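洗濯セルの二本指グリッパー、閉じ幅のゼロ点が毎週ずれます

投稿者:泡立ち不良
2019年1月30日

洗濯機の前にアームを一台置いて、カゴの中身をドラムに入れるセルの面倒を見ています。グリッパーはMurkaloの平行二本指、手首に小型カメラ。設置から4,000回ほど開閉したあたりで、全閉の指令を出しても指先に隙間が残るようになりました。原点復帰をかけると直ります。そして一週間でまた隙間が戻ってきます。律儀なやつです。

試したのは次のとおりです。
・制御ソフト(Warport)の再起動。気分が晴れただけでした。
・指の固定ネジの増し締め。片側が少し緩んでいました。
・把持力を上げる。ぬいぐるみの顔がつぶれたので戻しました。

エラー履歴に出るのは1,538番だけで、マニュアルには「位置偏差」の四文字しか書いてありません。メーカーに送り返す前に見るべき場所はあるでしょうか。

投稿者:Cevstead三階
グリッパーを買い替えましょう。うちはそうしました。

投稿者:万年保全
買い替える前に、まず糸くずです。布ものを扱うセルの不調は、だいたい糸くずか糸くずの親戚が原因です。指の付け根のスライド部にカバーがあるはずなので、電源を落としてから外してください。奥にフェルト状になった灰色のものが詰まっていれば、それがストッパー役を務めています。原点復帰のときは強めに押し込むので潰れ、動かしているうちに膨らんで戻る、というのがうちの見立てでした。

掃除はエアで吹かないほうがいいです。奥に引っ越すだけなので、ピンセットと細いノズルの掃除機で取ります。グリスは古いものを拭き取ってから米粒くらい。たっぷり塗ると翌週には立派な糸くず捕集器になります。

次に原点復帰の姿勢。指先が洗濯機のドアの縁やカゴに触る位置でやると、触ったところをゼロだと思い込みます。機械は素直なので疑いません。うちでは指を何にも触れない位置まで引いてから実行し、全閉と全開を4回繰り返して値が揃うのを確認しています。揃わないなら、そこで初めて指の取り付けを疑います。ネジは片側だけ締めると指が傾くので、両方緩め、指先を合わせた状態で交互に締めてください。

それと手首カメラの画像を毎朝一枚残しておくこと。アームを同じ姿勢にして閉じた指先を写すだけで、ずれ始めた日がわかります。記憶で比べると「前からこうだった気がする」で会議が終わります。

投稿者:泡立ち不良
カバーを開けました。小動物が一匹作れそうな量が出てきて、少し申し訳ない気持ちです。清掃後に原点復帰をやり直し、43回開閉したところでは1,538番は出ていません。一週間もつかどうかはまだわからないので、解決済みにはせずに置いておきます。

白状すると、原点復帰の位置はカゴのすぐ上でした。前任のShezi版の手順書を疑わずに引き継いだ私が悪いです。手順書のほうは書き換えました。

Cevstead三階さん、予算があれば私もそうしたかったです。

朝の一枚も始めました。カゴと洗濯機の前で指を閉じた姿勢を基準にして、来週も同じところで撮って比べます。

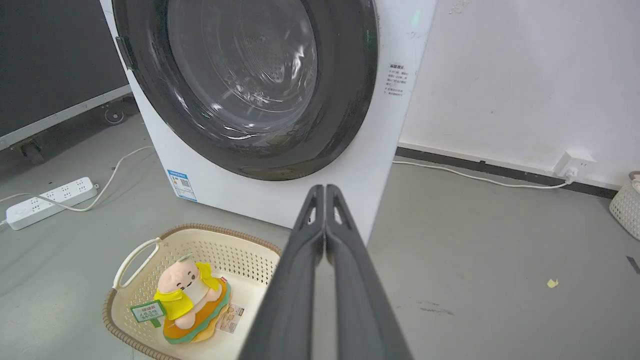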